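El taller de Charito: herramientas, cajas y un poco de orden

Hola otra vez, y gracias por pasar por la galería. Fue en febrero cuando Charito Tolentino y yo nos pusimos por fin con las herramientas pequeñas, esas que en casa van cambiando de cajón según quién las use y con cuánta prisa. Fue un jueves por la tarde, con café y con la radio puesta, y acabamos hablando más que ordenando - como siempre que nos juntamos. Os dejo mis comentarios, que ya sabéis que breves no son.

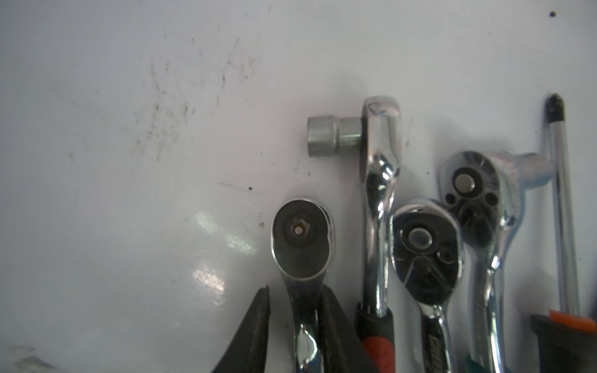

Las llaves de carraca son mi debilidad, lo confieso. Mi padre tenía una sola y con ella arreglaba la bicicleta, la lavadora y la paciencia de mi madre, y supongo que de ahí me viene el gusto de verlas juntas. Me encanta fijarme en lo distintas que son las cabezas cuando se ponen una al lado de otra: la de forma de lágrima, con su cuadradillo y su bolita, no se parece en nada a la ovalada del botón redondo en el centro. Charito dice que con una buena basta y le doy la razón en todo menos en eso.

Lo de guardarlas ya es otro cantar. Durante años las tuve en un cajón hondo, revueltas con los vasos y las puntas, y cada vez que buscaba una de 14 salían antes todas las demás. Lucyna Górecki, mi vecina de rellano, me insistía en que probara a separarlas por uso - las de la bici por un lado, las de los muebles por otro - y tardé muchísimo en hacerle caso.

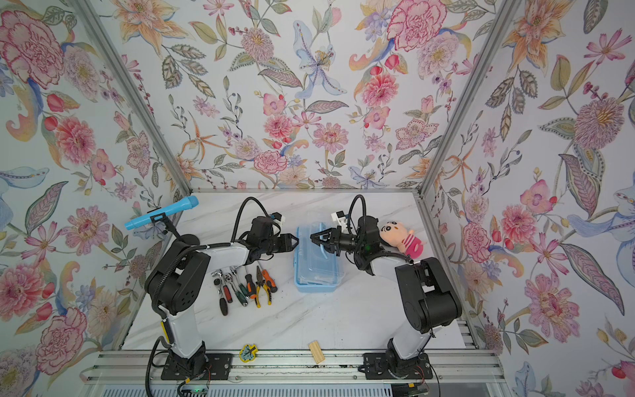
Ahora procuro que lo de diario quede siempre a mano y que lo demás vaya a la estantería del pasillo, con una etiqueta escrita a lápiz para poder arrepentirme. También paso un trapo seco por los mangos antes de guardarlos, costumbre heredada que me relaja bastante. Queda pendiente el cajón de los destornilladores, y Charito ya ha prometido volver con bizcocho. ¡Si tenéis algún sistema para las puntas sueltas, contádmelo en los comentarios, que las mías siguen en un bote de mermelada!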